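Fletudo Replay and Labeling Tools: Frequently Asked Questions

Maintained by Sơn Ông and Milagros Saavedra. Applies to the October release.

General

What does Fletudo do?

Fletudo reads recordings from hand-held grippers, aligns the streams in time, estimates the tool path, and writes episodes that a policy trainer can load. It does not control a robot. Execution on an arm is handled by Stamurine, which has its own documentation.

Do I need both grippers recorded?

No. One-gripper sessions are supported. If two grippers were recorded, import them together with the --pair flag. Importing them one at a time produces two unrelated episodes with separate world frames, and there is no command to merge them afterward.

How are the streams synchronized?

Each device logs against its own clock. The importer estimates the offset from a shared start gesture and then fits the drift over the full recording. If the residual is above 12 milliseconds, the episode is marked "unsynced" and left out of exports by default.

Perception

Why does the contact detector miss a grasp when the pads are clearly on the object?

The detector combines finger opening with the local image change between the pads. Both signals are weak for rigid, light-colored objects. The opening stops changing early, and a plain white surface gives the tracker very few features. Power adapters are the usual problem. Lower contact.min_gradient from the default of 70 in small steps and check the timeline after each change.
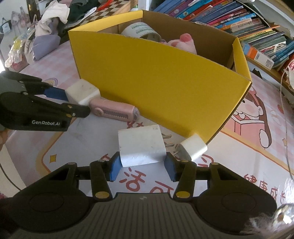
Two-gripper episode: a large white adapter between the pads of one tool, a cube-shaped charger held by the other.

Two similar objects handled in the same episode can also swap track IDs. The tracker matches on appearance first and position second. For sets of small white objects, reverse the order with track.match = position. Liam Mellor's test set has 1,703 labeled grasps, and position-first matching is what we use for all of it.

Can I remove the gripper from the image before training?

Yes. The mask tool takes one polygon per finger link and moves it with the measured opening. Draw the polygons on a frame where the fingers are wide open and nothing is between them. A mask drawn on a closed hand will leave part of the inner links exposed when the fingers separate.

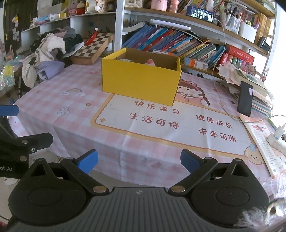
The second gripper is a different matter. It can enter from either side at any angle, so a fixed polygon will not cover it. Use the learned mask for that one, or leave it visible. Macarena Ledesma compared both options and found that leaving it visible was better for handover tasks and made no difference for single-hand ones.

Does a patterned table surface cause trouble?

For localization, a printed cloth usually helps. Corners and checks are good features as long as the cloth stays flat. For segmentation it can hurt: printed characters and cartoon shapes are sometimes proposed as objects. Set seg.reject_planar to true. This drops any region whose depth matches the fitted table plane. Thin items such as booklets may be dropped along with the print – add them back by hand.

Planning and task labels

How do I define a container?

Draw the opening as a closed contour and give it a floor height. The planner treats the walls as obstacles and the opening as the only valid entry. For an open cardboard box, trace the rim and not the outer faces. Boxes with flaps need one extra contour per flap.

What is the correct start state for a packing task?

The container is empty and every target object is outside it. The checker, written by Fenna Desmet, compares the first frame with the task file and reports objects it could not find. Stacked or partly covered objects are the most common cause of a failed check. You can mark them as occluded in the task file, and the check will then pass with a warning. 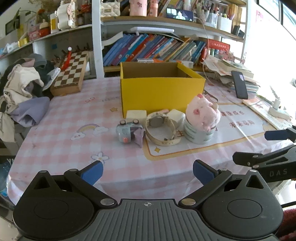 Object order is not stored in the task file. The planner infers it from the demonstration. If you need a fixed order, list the object names under sequence and set strict to true.

Export and tooling

Which formats can I export?

Godoy archives and plain folders of frames with a CSV. The Ametti format was removed two releases ago. Old Ametti files can still be read.

Why does my export stop at 2,557 frames?

That is the default chunk length for Godoy archives. The remaining frames are in the next file. Point the loader at the directory instead of a single archive.

Where do I report a mislabeled episode?

Use fletudo report with the episode ID. Attach the log and the task file. Reports without a log are closed after one reminder.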